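Investor Help > Corporate Actions > Tendering Shares

How to Tender Your Praver Shares in the Quinlan Cash Offer

Registered holders may tender all or part of their Praver common stock. Shares held through a broker must be tendered by the broker on your instruction.

1. Find your account number on your most recent statement.
2. Complete the Letter of Transmittal. Enter the number of shares, not their dollar value.
3. Sign exactly as your name appears on the account. Joint owners must both sign.
4. If you hold paper certificates, enclose them unsigned and use insured mail.
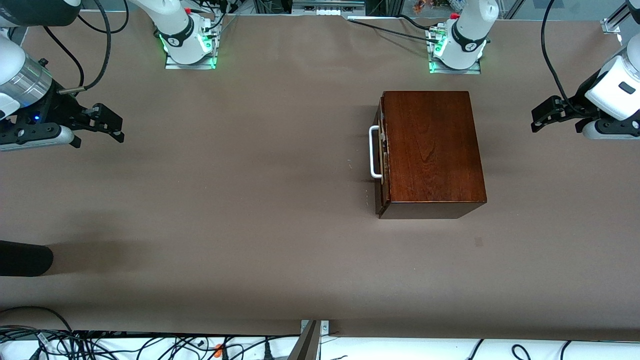
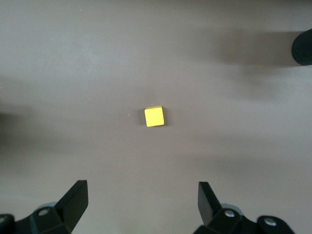
5. Complete the enclosed tax form. Payment may be subject to withholding without it.
6. Send all documents to the depositary before the offer expires. A postmark is not sufficient.

Holders of fewer than 700 shares who wish to tender their full position should check Box 2 and leave the share count blank.

Tendered shares may be withdrawn at any time before expiration by written notice. Questions on lost certificates should be directed to Flurina Trummer, Shareholder Services, extension 1247.

Contact Investor Relations | © Praver | Back to top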